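Home | Notebook | Planner | Perception | Sim rooms | Login

12 March 2020
Posted by: the planner desk

Picking up from where I left off, which was me swearing at the left arm at the end of the day and going home. Quick recap for whoever reads this before stand-up: Nasach (the two-arm planner, the rewrite, please stop calling it v2) was giving perfectly fine plans when I handed it object poses by hand, and garbage when the poses came from Taretti. So naturally I blamed perception. I spent the whole morning blaming perception, and I'd like to apologize to perception.

The room today is the teal one. I picked it because the walls are one flat color and I figured segmentation would have an easy time. It does on the walls! The pictures hanging on them are another matter. Taretti kept proposing a graspable thing on the far wall, and when I dumped the mask it was a piece of The Scream. Confidence was high, too. I've put in a plane check, so anything whose points all sit within 3 cm of a known wall gets dropped before it reaches the planner. Crude, but it got rid of the painting and the desert pictures in one go. Somebody remind me to take the check out when we do light switches, or we'll lose a day to that.

OK, the main thing. Target was the pink box on the desk, left arm only, right arm parked up out of the way. Approach from the front, stop short at pre-grasp, wait for confirm. I had the confirm turned off at first (my fault, it was off in the config I copied over from the drawer tests) so the first few runs sailed straight through pre-grasp and closed on air. Turned it on, reran with the same seed, and paused the sim to have a proper look.

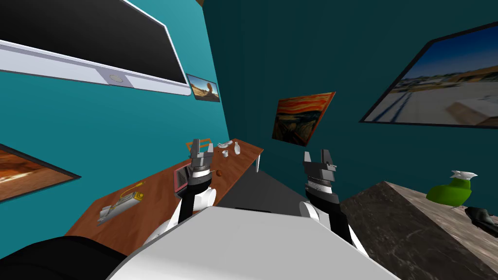 Left arm at the pink box, right arm parked. Head view, sim paused.

Look at the left gripper. The fingers are pointing up. The goal I sent had them coming in level, and the planner reported success with almost no orientation error, so either the planner was lying or the goal wasn't what I thought it was. It was the second one. Taretti publishes its quaternions with w first, Nasach reads them with w last, and the little adapter in between (which I wrote, in June, and clearly didn't test with anything except identity) passes the four numbers along untouched. Position comes out right every time, so the hand goes to the correct neighborhood and then holds itself in some silly attitude. Hand-typed poses worked because I always type them in Nasach order. Ugh.

The fix is one line. The test for the fix is a lot more than one line, and it's in now: 10 random orientations through the adapter and back, compared as rotation matrices so the sign flip doesn't bite us. All pass. I also made the adapter refuse anything that isn't unit length, and that immediately caught a zero quaternion coming from the tracker on startup. So that's a second bug, probably the cause of the "arm twitches on first frame" ticket. I haven't closed the ticket. I'd like to see it not twitch for a few days first.

Reran the box after the fix. Out of 6 tries with different seeds I got a sensible pre-grasp on every one, and a clean close on all but 2. Both misses were the same flavor: the path got replanned late, and the time-scaling step stretched the last stretch so much that the controller hit its timeout and called it done. I bumped the timeout for now. Yes, I know. The real answer is that the timeout should come from the trajectory's own duration plus a margin, and I'll do that once the collision stuff below is settled, as it touches the same file.

Collision stuff, then. The planner's world model has the desk as a single slab with everything under it solid. That was fine for the old room. This desk is long, there's open space beside it before you get to the big marble-patterned counter, and the white table leg at the far end is a thin little thing. With the solid block in there, the right arm thinks it has much less room between desk and counter than it does, and it keeps choosing that awkward elbow-high posture. I swapped in a thin top plus legs from the room file and planning time for the right arm dropped enough that I noticed it without looking at the logs. Didn't measure it properly. Will do.

The counter itself is still a plain box padded on all sides. Leave it. The near corner is exactly where the right forearm wants to swing and I'd like some fat on it.

Small object notes, before I forget them:

The little brown ball near the front edge of the desk gets tracked fine, but its pose spins, obviously, as there's nothing to pin the rotation on. Added it to the list of rotation-free objects, so grasps on it get sampled all the way around. The white things at the far end blend into one blob from the head camera. I tried splitting them by height, and the bottle separates nicely, the flat dish and the cup-shaped one don't. The gray and yellow tool up close is worse, because the cable gets meshed in with the body and the bounding box comes out enormous. Plastico (our mesh cleanup script) has a thin-part filter that ought to handle it, but the default threshold eats the gripper fingers too. I need a per-object threshold. And the green thing on the counter with the crumpled white item on top is being labeled as one object. I don't care today.

Oh, and self-filtering. The robot's own body takes up a big chunk of the head view, and with the old padding some of the left shoulder was leaking into the cloud as an obstacle, so the arm was occasionally planning around itself. Raised the padding on the shoulder links only. If you pull and your self-filter config conflicts, take mine.

Still to do, in no real order:

- timeout from trajectory duration
- per-object threshold in Plastico
- time the right arm with the old slab and the new desk, same seeds
- try the Vasić room, which has much more clutter, with confirm left ON
- rename the adapter fields so the order is in the name

Branch is pushed, tests are green on my machine and the build box is still chewing on it. I left the batch running on the pink box overnight with the longer timeout, logs go to the usual folder, please don't restart the sim server before I've copied them off.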